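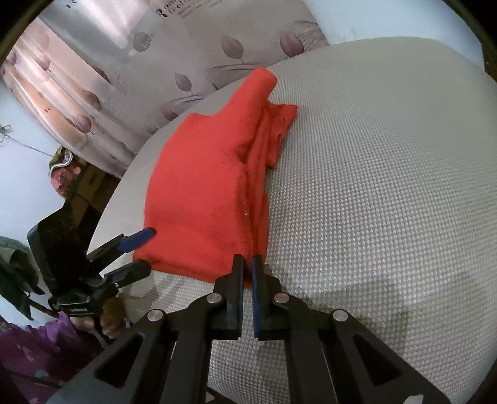 I'm trying to reproduce the cloth folding result from the Loluva report and I'm stuck on one number. They collected 3,000 demonstrations with two hand-held grippers, trained a policy on the wrist views only, and say it transfers to two arms with no robot data at all. We have 416 demonstrations so far, recorded with the same kind of tool, one in each hand, in ordinary homes. A typical one is a red fleecy cloth folded on a round grey cushion, with one gripper in the middle at the bottom of the view and the other reaching in from the left. Our policy picks up the first corner well enough. Then it stalls at the second fold, hovering over the cloth with the fingers a little open, and sometimes it closes on the cushion instead of the cloth.

What I'd like to know is whether this is a data quantity problem or something else. The report has a curve of success against number of demonstrations, but the smallest point on it is well above where we are, so I can't tell if 416 should give a weak policy or a useless one. Collecting more is slow. There are two of us and we both have other work. Before we spend the rest of the winter folding towels I would like to hear from anyone who has trained on a set this small.

Some details that may matter. We predict relative end effector motion, not absolute poses. Gripper width is recorded on both sides. The two streams are aligned afterward by timestamp. We use one policy for both arms, with both wrist views as input. The training loss looks normal and the validation loss flattens early. We have not tried this on a table, only on soft surfaces, because that is what most of our recordings have.

Posted by Ibsa Yimer
Cirkton

I'd stop looking at the quantity for now. A set of 416 is small but not hopeless for a single folding task, and a policy that gets the first corner reliably has learned something from it. What you describe at the second fold sounds like one of two things, and both can be checked without recording anything new.

First, timing between the two streams. With one arm moving, a small offset hardly shows. Once both grippers have to act together, the same offset makes the demonstrations disagree with each other. In one episode the left finger closes before the right arm lifts, in the next it closes after, and the policy averages them. Averaged closing looks exactly like hovering with the fingers partly open. Plot gripper width for both hands over the second fold in twenty or so episodes and line them up at the moment the first gripper closes. If the second one is scattered all over the place and you don't remember working that way, your alignment is off. Ours was off by a constant amount per session, and the fix was to clap the two grippers shut together at the start of each recording and shift one stream to match.

Second, what the wrist view contains at that moment. After the first fold there is a stack of edges close together, and on fleece they are hard to tell apart. Fuzzy cloth has no crisp border the way cotton does. If the folded side comes out ruffled, with several layers showing, the camera gives the policy more than one plausible place to pinch. A person doing the demonstration feels the layers through the handle and corrects. That correction is not in your recorded inputs, only its result is.

So split the episodes by how tidy the cloth is after fold one. We did this by hand with three labels (clean, uneven, bunched) and it took an afternoon. Then train on the clean ones alone. You will have less data and the policy may still get better at fold two. If it does, you know the problem is ambiguity and you can go back and collect bunched starts on purpose, always fixing them the same way. That last part matters more than the count. Two people folding in two styles is a bigger problem at your size than it would be at 3,000. Pick one order of corners and write it down.

Closing on the cushion is probably a height error. Relative motion accumulates drift, and a soft surface forgives it during recording because you can press into the padding a little without noticing. The arm then goes to wherever the demonstrations went, which is a spread of heights. Check the lowest point of the fingertips at each grasp. If the spread is larger than the thickness of the folded cloth, no amount of extra training will fix it.

On the curve in the report, I wouldn't read it backward past its first point. Their number of locations grew along with the number of demonstrations, so the two effects are mixed together. I believe there is a sentence about this in the appendix. When we held the locations fixed and added episodes, the gain was small. When we held the episodes fixed and spread them over more rooms, it was clear. I don't have enough runs to put error bars on either one.

Posted by Macarena Cantero

Just get more data. We had the same stall with the Lorente gripper and it went away after another month of collecting. Also try a bigger image encoder. I don't know about the drift thing, we never looked.

Posted by pramaris_bench

Thank you both. I plotted the widths as Macarena suggested and the second gripper is scattered, but only in the December sessions. Those were recorded after we changed the way the clocks are set, so I think that is our mistake — the earlier ones line up well. I'll shift the December streams and retrain before I do the sorting by hand. The fingertip heights are also worse than I expected. On the cushion they vary by more than the folded fleece is thick. I'm going to record one short session on a hard table to see how much of that is the padding and how much is tracking.

We also do fold in different orders. I start with the far corner and my colleague starts with the near one. We had never discussed it.

Posted by Ibsa Yimer

Last updated: February 18, 2023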